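Slide 6. Keeping the pusher cell honest

Start with the claim from the Moredel quote: "set up once, then leave it." Pause. Ask who has had a cell like that.

Our Hondow cell is a single arm with a plain shaft, pushing blocks over a board. It has done 1335 runs since August. I re-zeroed the height 34 times. That is a lot of leaving it alone.

Height check comes first every morning. Bring the shaft down slowly over bare wood, stop short, finish with a feeler gauge. Don't trust the stored value – I did, and scraped a board. 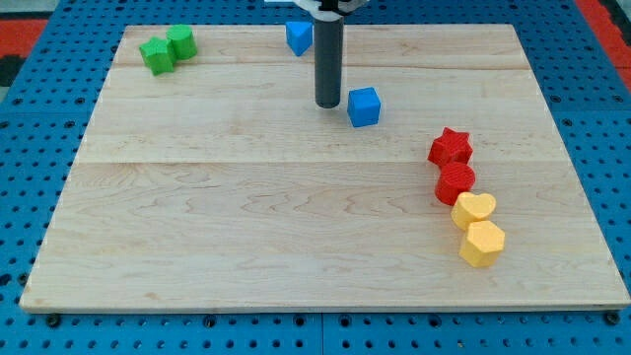
Detusbridge wrote back after reading the draft of these notes that we check too often, and that their own arm went 481 runs on one zero with no drift worth logging. Fine. I asked for the log and I'm still waiting.

Then the board. Black screws along the front edge, into the blue pegboard. Check each one by hand. The planks are glued, so run a straightedge across the seam too. Wood moves, whatever the vendor says.

Last, the tip. Look for wear on the rounded end and swap it if there's a flat spot. Skip the Ji calibration wizard unless someone asks. It passed a loose mount twice.

Next slide: the maintenance log.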